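共用キッチン 不具合・相談チケット
件名:四辺ロック式の保存容器、ふたのフラップが片側だけ浮く/汁もれ
場所:Clonbridge 館 二階 共用キッチン、白い丸テーブル
受付日:4月4日
状態:対応済み(経過観察あり)
優先度:中

報告内容

お昼の準備で使っている半透明の長方形の保存容器ですが、ふたの長辺側のフラップが、閉めてもしばらくすると浮いてきます。パチンと音はするんです。いい音なんです。なのに、冷蔵庫から出すころには片側がうっすら開いていて、昨日はとうとう浅漬けの汁が棚にこぼれました。下の段のパンの袋までしっとりです。

買い替えの前に、直せるものなら直したいです。この容器、丸テーブルの真ん中に置いてみんなでつつくのにちょうどいい長さで、とても気に入っています! 同じ形のものが棚にまだいくつもあるので、原因が分かればほかの容器にも使えると思います。

受付からの返信 1

ご連絡ありがとうございます。保存容器の相談、大好物です。まず次の点を教えてください。

・浮くのはいつも同じ側ですか。
・ふたの裏のパッキンは外して洗っていますか。
・食洗機に入れていますか。入れているなら上段ですか、下段ですか。
・電子レンジにかけるとき、ふたは付けたままですか。

あわせて、水だけを入れた簡単なもれ試験をお願いします。容器に水を500ml入れて、四辺を全部留め、流しの中でゆっくり横に倒してください。20秒そのままにして、どこから水が出るかを見ます。乾いたふきんを下に敷いておくと、もれた場所に染みが残るのでとても見やすいですよ。

報告者の返信 1

やってみました! 思ったより楽しい作業でした。

浮くのはいつも同じ側です。ふたの端に油性ペンで小さく印を付けて確かめたので間違いありません。水もその側の、角に近いところからにじみました。反対側の長辺と短辺二つはまったく平気です。

パッキンは、外せることを今日まで知りませんでした。竹串でそっと起こしてみたら、溝の中に胡麻と、たぶん海苔の切れ端が……。見なかったことにしたいくらいでしたが、ちゃんと洗いました。食洗機は下段です。レンジはふたを載せるだけのつもりが、急いでいるときに留めたままかけたことが何度かあります。

受付からの返信 2

すばらしい観察です! 印を付けてくださったおかげで、話がとても早くなりました。

考えられる原因は二つあります。一つは溝のごみでパッキンが持ち上がっていたこと。もう一つは、熱でふたがわずかに反っていることです。両方が重なっている場合もよくあります。次の順に試してみてください。途中で直ったら、そこで止めてかまいません。

手順 1 溝を洗う

パッキンを外し、ぬるま湯に台所用洗剤を少し溶かして漬けます。溝のほうは、使い古しの柔らかい歯ブラシで角を念入りに。金属のもので掻くのは避けてください。すすいだら、ふきんの上で完全に乾かします。

手順 2 パッキンを戻す

四つの角を先にはめて、それから辺を指の腹で押し込みます。端から順にぐるっと入れていくと、最後に余ってたるみます。これ、本当によくあるんです。伸ばさず、ねじらず、つるっとした面が手前に来るように。

手順 3 平らな場所で反りを見る

ふたを外して、丸テーブルの上に伏せて置きます。天板がつるつるで平らなので、こういう確認には最高の場所です。対角を交互に指で押して、かたかた鳴れば反っています。鳴らなければふたを戻し、容器を縦向きに置いて、長辺のフラップを左右同時に留めます。両手の親指で、同じ力で。片側ずつ留めると、先に留めたほうへふたが寄ってしまい、あとから留めたほうが浅くかかります。

テーブルに透明なかけらなどが落ちていたら、先に拾ってください。容器の下に入ると、それだけでがたつきます。
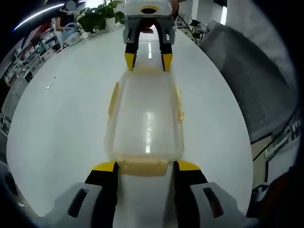 手順 4 反りをならす

かたかた鳴った場合だけ行います。洗面器に手を入れて気持ちいいくらいのお湯を張り、ふたを沈めて温めます。熱湯は使わないでください。引き上げたら水気を拭き、平らなところに伏せて、ふきんを一枚かけ、その上に重しを載せて冷めるまで待ちます。重しは800gほどの粉の袋や厚めの料理本が扱いやすいです。強く反ったものは一度では戻りきらないので、もう一回繰り返します。

手順 5 もう一度もれ試験

最初と同じ水の量、同じ秒数で行います。条件をそろえておくと、前との違いがよく分かります。

報告者の返信 2

手順 5 まで終わりました。結果を書きます。

手順 1 と 2 のあと、にじむ量がぐっと減りました。これだけでも感動です! 角からはめる方法、目からうろこでした。いままでずっと(外したことがなかったので、いままでも何もないのですが)端から入れるものだと思い込んでいました。

手順 3 では、小さくかたかた鳴りました。耳を近づけてやっと分かるくらいです。それで手順 4 をやりました。重しは小麦粉の袋です。冷めるのを待つあいだに、棚のほかの容器のパッキンも全部外して洗ってしまいました。溝から出てくるもので、何を入れていた容器なのか当てられるようになりました。カレーの容器はすぐ分かります。

試験の結果、ふきんに染みなし。左右同時に留めると音も「パチン」とひとつにそろって、とても気持ちがいいです。

ただ、ひとつだけ気になる点があります。冷蔵庫で一晩置いたら、例の側のフラップがほんの少しだけ緩んだ感じがしました。もれてはいません。

受付からの返信 3

おめでとうございます! 染みなし、いい響きです。

一晩で緩む件ですが、中身が温かいうちに留めていませんか。冷める途中で中の空気が縮み、ふたが引っぱられて動くことがあります。粗熱が取れてから留めて、もう一晩様子を見てください。それでも緩むようなら、フラップの付け根を見てください。細く白い筋が出ていたら、折れる手前のサインです。その場合は汁物をやめて、乾物入れに回すのがおすすめです。パスタでも昆布でも、まだまだ活躍できます。

交換用のふたは、Liltthorpe の金物店で取り寄せができます。容器とふたのそろいで3,000円でした。ふただけの値段は店で聞いてください。注文のときは、底の刻印と長辺の寸法を控えていくと確実です。

報告者の返信 3

煮びたしを冷ましてから留めてみました。朝までぴったりでした! 白い筋もありません。新しいふたは今回は見送ります。

Grikville 館の台所でも同じ形の容器を使っているそうなので、この手順を印刷して冷蔵庫の横に貼ってもらうことにしました。こちらの台所には、次の一行だけ大きく書いて貼ってあります。「レンジのときは四辺とも外す」。

対応記録

原因:溝の食べかすによるパッキンの浮き、ふたの軽い反り
処置:パッキンの洗浄とはめ直し、ぬるめの湯と重しでの反り直し、左右同時に留める方法へ変更
交換部品:なし
今後の使い方:食洗機は上段へ。温かい中身は冷ましてから留める
次回の点検:8月、棚の保存容器をまとめて確認

追記:点検のときは、使っていないふたも一緒に出しておいてください。相手の見つからないふたが棚の奥にあるそうなので、合うかどうか全部試してみたいです!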